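Jultik "Gape" EP review: good songs, weird mix, buy the CD maybe

ok quick one before work. Jultik dropped the Gape EP on Monday and I've had it on repeat on the bus, in the shower, while pretending to answer emails. Thoughts below, no particular order.

The title track first. Opens with just a bass line and somebody breathing, then the drums come in way louder than you expect. Turned it down. Turned it back up. Great chorus, the kind where you've got the words by the second time through even if you don't speak a bit of the language. The bridge drags. Could lose a whole verse there and I wouldn't miss it.

"Ellitz" is the one everybody's going to be mad at me about. I know it's the fan favorite. I know the live version made people cry. On the record the vocals are buried under so much synth I had to look up who was singing. Headphones help a little. Car speakers, forget it.

"Paper Coat" though. Wow. Slow, mostly piano, the two lead vocals trading lines and then going up together at the end. Dörte Eichhorn wrote this one and you can tell, she does that thing where the melody goes down when you think it's going up. Best song they've put out since the debut, and I will argue with anyone in teh comments.

Last track is a remix of the first track. Fine. It's a remix. Skipped it after Tuesday.

The physical version

Got the standard CD from Jidis, who had it in stock a day early for pickup. They only had 3000 of the first press and it went fast, so check before you go. Comes with a lyric booklet, a folded poster and 2 photocards. Booklet is nice thick paper, translations are clumsy in places but readable. Poster has a crease right across everyones faces, same as last time, please just give us a tube. The box lid is tight, and I chipped a corner getting it open. My fault, sort of.

If you just want the songs, stream it. If you're a card person you already ordered it, why are you reading this.

Sound quality: CD is noticeably better than the stream on "Ellitz", still muddy. No difference I can hear on the rest.

Who it's for

Fans of the debut, yes. People who came in with the summer single, probably not, there's nothing that bouncy on here. Start with "Paper Coat" and work backward.

Would I see it live? Already have a ticket. They're playing the small hall, holds 1000, standing only, so eat first and wear real shoes.

Score: 7.5, would be an 8 with a different mix on track two.

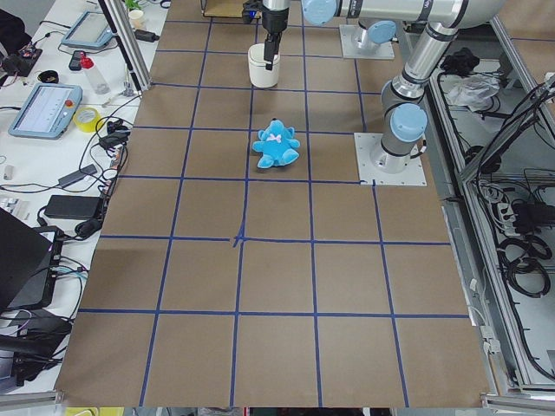 Comments

Be nice. Spoilers for the video are fine, I've seen it. Setlist guesses welcome too.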